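4.2 Comparison of the two grippers on the desk task

The second experiment compares the Tornska parallel gripper with the Okodier three-finger gripper. Both were mounted on the same arm and driven by the same controller, so the differences below come mainly from the fingers and from the grasp planner that was tuned for each of them. In total we ran 766 grasp attempts. An attempt was counted as failed if the object slipped before it was lifted clear of the table, or if a neighboring object was pushed over. 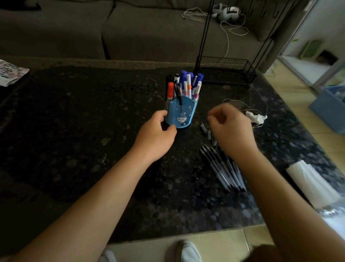 Figure 2. Head camera view from the desk task.

The Okodier gripper was weaker than we expected on thin objects. Of its failed attempts, 151 were on pens, and in most of them two fingers closed before the third one made contact. Ballpoint pens lying side by side, as in Figure 2, are especially hard, as there is almost no free space to insert a finger between the barrels. The small pen caps next to them were left out of the comparison after the pilot runs in April. Human hands solve the holder problem by sharing the work: the left hand stays cupped at the base while the right hand is free to move. With one arm we could not copy this, and a full holder was tipped over in 34 attempts, mostly by the Tornska gripper, whose wide jaws touch the neighboring markers on the way down.

To check if the planner was responsible, R. Yoshida repeated the pen trials with the Shenoy planner and unchanged fingers. The number of slips became lower for both grippers, but their order stayed the same. We therefore consider that finger shape has the larger effect for this task. The influence of fingertip material was not tested and is left to Section 5.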